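Torum Bench Guide
Section 4. Opening the tower, practice plate, refit

Written up by Jonatan Lunde from bench notes, checked by Siham Slaoui. Last gone over in May. Covers the desktop tower and the Skernik practice plate. Laptops are in section 6.

4.1 Before you start

You need: one tower, one practice plate, Ciltetti screw tray, medium Phillips driver, wrist strap, lint-free cloth, isopropyl alcohol, thermal paste. Flashlight if the overheads are off. Allow up to 43 minutes for the first go, plate included.

1. Shut down. Power switch off, power cord out.
2. Press the front power button and hold it a few seconds. Drains what's left.
3. Unplug everything else at the back. Monitor, network, keyboard, the lot.
4. Strap on your wrist, clip on bare metal of the case. Not on paint.
5. Lay the tower down, side panel up. Back end where you can reach the slots.
6. Take off the panel. Stand it somewhere it won't get kicked.

CAUTION: Never open the power supply itself. Not for dust, not for a rattle. It holds a charge after unplugging. Bad supply = swap the whole unit.
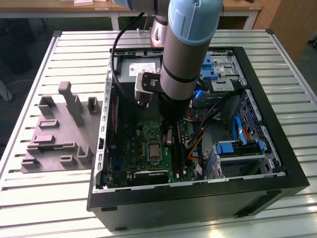 Drive cages first, before any cable comes off. Loose drives slide when you turn the case, and then you're hunting for what they pulled on. The drive hardware is color coded, so look for blue: two plastic latches near the top of the gray upper cage, and lower down the blue hard drive tray that goes straight across. Everything in that color is meant to move by finger. If it won't move by finger, check for a screw you missed. Don't lever it. Broken latches are part 805 on the Pacheco spares list and they take forever to come.

Note: Screws go in the tray in the order they came out, left to right. Drive screws and case screws look alike and are not alike.

4.2 Practice plate

Do this before touching a live board. The Skernik plate is a gray 3D-printed stand-in for a motherboard, with dummy sockets and slots molded in. No power, nothing to fry. You can get it wrong all afternoon.

1. Fix the plate down. It must not rock. Push at each corner, and if it moves, refit it.
2. Pick a power connector. Small black multi-pin one is the place to start, it's the one people bend.
3. Find the latch side of the connector. Find the matching side on the block.
4. Line it up square over the block before you push. Look from two sides.
5. Press straight down, even pressure. Stop if it goes in crooked. Back out, start over.
6. Pull by the connector body. Never by the wires.

Repeat until you can do it without looking twice. Then the memory slot, same idea: tabs open, notch lined up, press one end and then teh other.

CAUTION: A connector that needs force is the wrong way round or in the wrong place. Goes for the plate and goes double for the real board. 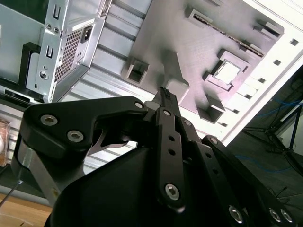 4.3 Seating the processor

Most of the damage gets done here. Slow down even if you're behind.

1. Hold the processor by its edges. No fingers on the underside, no fingers on the metal top if you can help it.
2. Find the corner mark on the processor and the one on the socket. Match them.
3. Lower it flat. Don't slide it, don't drop it from a height, don't press.
4. Check all four sides sit level in the socket.
5. Close the retention frame, then the lever. The lever on a real socket takes some push. That part is normal.

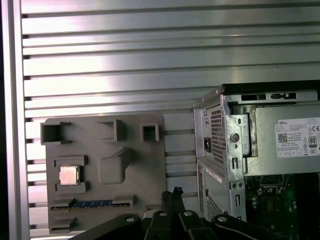

Photo: Torum bench archive

On the plate the processor should lie with the square metal heat spreader facing out. Same on a real board. Spreader facing in means take it out again, and do it now, before it gets to be a habit. The long slot with the blue strip in it can stay filled while you practice, no need to clear it.

Note: The plate's socket is more forgiving than a real one. A processor that drops in at a slight angle on the plate will bend pins on the bench machine. Practice it level.

Note: Don't put thermal paste on the plate. It gets in the print texture and never comes out. Siham has asked for this one in capitals. NO PASTE ON THE PLATE.

4.4 Looking over the real board

Back to the tower. Before anything goes in, do a check with the heatsink off and the processor out.

1. Light low and from the side. Look across the socket pins, not down at them. Rows should run straight.
2. One pin out of line – stop, write it on the sheet, get someone. Don't fix it with tweezers because you saw a video.
3. Old paste: alcohol on the cloth, wipe the heatsink base and the processor top. Never wipe in the socket.
4. Memory slots, look for dust. Short puffs of air, can held upright.
5. Expansion card seated? Press lightly along the top edge. No movement is what you want.
6. Cables last. Follow each one from end to end before you unplug it, and write down where it went.
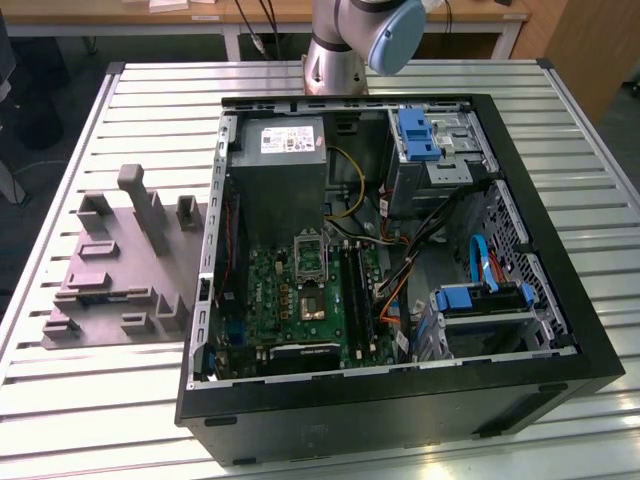 Write it down even if it looks obvious. Data cables swap ends very easily, and with both drives reconnected the wrong way round the machine may look for its system on the wrong one and just sit there. Masking tape flags work fine. One number on the cable, same number on the sheet.

4.5 Putting it back

1. Processor, as in 4.3. Level, frame, lever.
2. Paste. Pea-size, center. No spreading.
3. Heatsink straight down. Tighten screws a little each, corner to corner.
4. Memory in. Tabs should close on there own.
5. Board power, then processor power. Push until the clip catches.
6. Drives and data cables, by your flags.
7. Tuck loose cable away from the fans.
8. Count the tray. Screws left over = find out from where before the panel goes on.
9. Panel on, tower upright, cables back, power last.

If it won't start: see the table on page 47. Check memory and processor power first, most of the time it's one of those two.

Strap goes back on the hook. Plate goes back in box 148, sockets up.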